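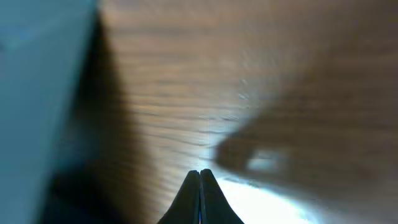

Ticket 600: Replacement gripper fingers and second wrist camera
Site: Flirville
Raised by: Skye Crichton
Assigned to: Magnus Menzies
Status: On hold until quote received

Skye Crichton
We need a price for spare fingers before the next budget round. The March order covered one pair only and that pair is fitted. Can we also ask about a second wrist camera? The pictures smear when the arm moves over the table and I can't tell if that is the camera or the light.

Magnus Menzies
Ledside sell the fingers in packs of 6. Wava will do single pairs but the delivery charge is the same either way. I'd go with the pack. On the camera, try a slower arm speed first and put the results on this ticket.

Skye Crichton
Slowed it down on the wrapper picking job. Grain on the wood is still soft and streaked. Wrappers are on the table by the wall.
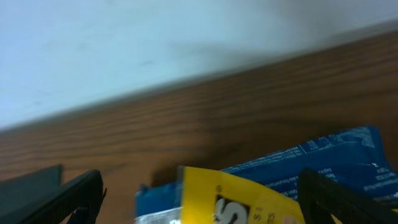 Can the camera come out of the same budget line as the fingers?
Only if the two together stay under 800. Fingers count as consumables and the camera counts as equipment, so anything over that has to go to Iona Tennant as a separate request.

Magnus Menzies
Asked Ledside for a written quote for one pack, plus the camera as an optional line. Lamp for the table added at 100, to be bought first. Camera stays on the list until we have tried the lamp.

Iona Tennant
Fine with me. Send the quote when it comes and leave this open.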